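**Winter hours and the reading room at Skokley Library**

Monday, January 20, 2025

The Skokley branch closes at 6 on weekdays until the end of the month. Saturday hours stay the same, 10 to 4. Book returns can go in the slot by the side door at any time, but please don't push large picture books through it. Two came out with broken spines last week.

The book sale in the lower hall brought in $725, up from $661 the year before. Most of that came from cookbooks and mysteries. The money goes to large-print titles, and Florence Wong is putting the order together now. If there is an author you want on the list, leave a note for her at the front desk before Friday.

Reinaldo Medeiros will lead the evening book group again this winter. The group is reading a family saga set in a mill town, and two copies are still on the hold shelf. You don't need to have finished the book to come. Newcomers should know that the group now meets upstairs, and that the elevator is slow.

Painting in the reading room is done. The old wallpaper on the north side took longer to strip than planned, so the chairs were moved back a few days late. The magazines are still in boxes and will be sorted by title.

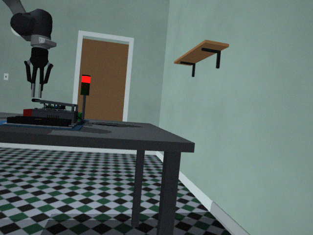

Brayden Landry has taken over interlibrary loans. Requests sent before the holidays are being filled in the order they came in, and you will get a phone call when yours arrives. Loans from the Granach branch take longer than the others. Renewals have to be asked for before the due date, by phone or at the desk.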